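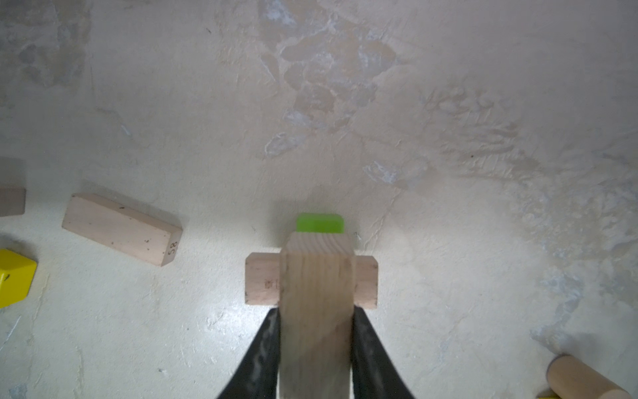

The knife my grandfather carried was a two-blade jack with a handle worn so smooth you could hardly tell it had ever been jigged, and for years I assumed every pocketknife in the world felt like that. Then I bought one of my own, from a rack beside a cash register, and found out otherwise! It rattled. The blade wandered from side to side, and by the second apple it had lost whatever edge the factory gave it.

I bring this up because so many people write in to ask where they should begin if they'd like to own one decent folding knife (just one, they always say, and I always smile a little). My answer these days is to go and handle a few before spending a cent. The shop I go to is Verngate, a narrow place with a bell on the door, where they'll set a tray of used knives on the counter and let you open and close them for as long as you please. There were 313 in the drawers when I last asked, most of them older than I am.

Open each one slowly. A good slipjoint talks to you: a firm pull, a pause at the halfway point if it has one, then a clean snap as the spring drops into place. Hold it up to the window and look down the back for daylight between the spring and the liners. A sliver won't hurt you, but a wide gap will collect pocket lint until the end of time. Wiggle the blade gently too, and don't be shy about it.

My everyday knife is a Zureck with 2 blades and a bone handle the color of strong tea. It's carbon steel, so it has gone a cloudy gray from years of cheese and peaches and garden twine, and I've grown terribly fond of that gray. If you'd like a blade that stays bright, the stainless Trerkgate is a fine, plain worker, though it takes me longer to bring back on the stone. I use a 2,000 grit for finishing and quit there, whatever the fellows with the polishing pastes may tell you.

As for care, it's hardly a chore. Wipe the blade after fruit, put a drop of mineral oil on the joint every 6 weeks, and keep it out of the dishwasher, please. My own Zureck gets its big cleaning in November, on the kitchen table, with a toothpick and an old undershirt and the radio going.

I do have my eye on a little Ní Chonaill pen knife in the second drawer at Verngate. The spring is a touch weak and the shield is scratched, and I've already been back to look at it twice.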